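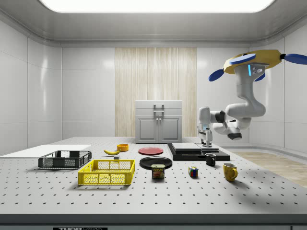

Do I need a fence around a small arm if it's slow?

Being slow helps, but speed alone won't get you out of a fence. What counts is the whole job: the arm, the thing it's holding, and where your hands and face can end up. A slow arm holding a knife is still an arm holding a knife. Do the risk assessment first and let it tell you whether you need a fence, a scanner or just a line on the floor.

Who can sign off a risk assessment at Nerulstead?

Me or Tiburcio Cárdenas. If one of us helped build the cell, the other one signs. Please don't send it over at 4:30 the day before a demo (you know who you are!).

Can I reuse the assessment from my last setup?

As a starting point, sure, I do it all the time. But go through every line again. New gripper, new objects, new table height, new person standing next to it — any of those can change the answer.

We only run it in simulation right now. Do the rules apply?

Nothing in a sim can pinch you, so no sign-off needed. I'd still set the same speed caps and keep-out zones you plan to use on the real arm. Back in June the Gramell team tuned everything with the limits off and then had to redo 166 grasps once the limits went back on. Joon-young Yang has a settings file you can copy, so just ask him.

What should be on the table when I test pick and place?

Whatever your test plan lists, and nothing else. Start with light things that don't break. Keep phones, laptops and coffee off the work surface, even when the arm is parked.

Where does the emergency stop go?

Within reach of whoever is running the arm, and outside the arm's reach. If you have to lean over the table to hit it, move it. Press it once at the start of each shift and write that in the log.

How long do we keep logs?

Six years. The paper ones go to Lamont, room 2308, and the rest live on the Norix drive.

Last updated 2022-07-05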